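Two weeks with the Tirwood gripper kit

2023-04-18

I promised Iresha Wanigasekara to write down my opinion on the Tirwood kit before I forget the details, so this post is mostly for her, but maybe it helps also other people who are thinking to buy it.

The kit is sold by Marikar. It contains a parallel gripper with two fingers, a small camera for the wrist, one cable which is too short, and the software called Jilunier. You must have your own arm already. Ours was bought last year by Juraj Rusnák and it was standing in the corner with a cloth over it, so I was happy to give it some work.

Mounting took me one evening. The manual is good for the mechanical part and poor for the rest. The drawing of the adapter plate shows the screws from the wrong side, and I had to turn the plate and begin again. After this everything was straight.

Jilunier I like more than I expected. You move the arm by hand, the program records, and later you can cut the recording into steps and give them names. It starts slowly, but it has never lost a recording. What I miss is an undo button. I wrote to Marikar about it and Nilmini Matubbar answered me the same day, very politely, that it is on their list.

The fingers are my main complaint. The bare surface is too smooth for kitchen things, and Marikar sells the soft covers separately. I find this not so nice for a kit at this price. I decided to use tape instead, many layers of it, with more on the tips. It costs almost nothing and you can change it when you want. The disadvantage is that it frays, and the loose fibers are not something I would like near real food.

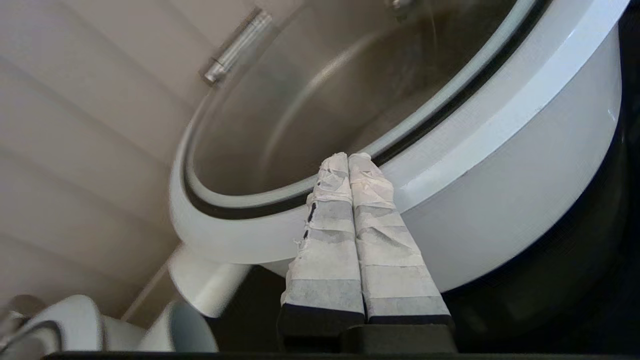 The taped fingers at the rim of the steel basin.

For the tests I chose tasks around the kitchen, and round shapes are where I learned the most. With a curved rim the angle of the wrist matters a lot -- a small error and one finger is too high while the other is pushing on the plastic. I recommend to record the approach slowly and in short steps. Emiliano Saavedra, who has the older Skullotari gripper, told me he does the same.

The wrist camera is decent. It sees both fingertips, and this is what I need from it. Shiny metal gives reflections, so I keep the lamp to the side. I saved 20 recordings until now and most of them are usable.

Would I buy it again? Yes, but together with a longer cable. Rajitha Fakir asked if she can borrow the kit for her class in April, and I said yes, if she brings her own tape.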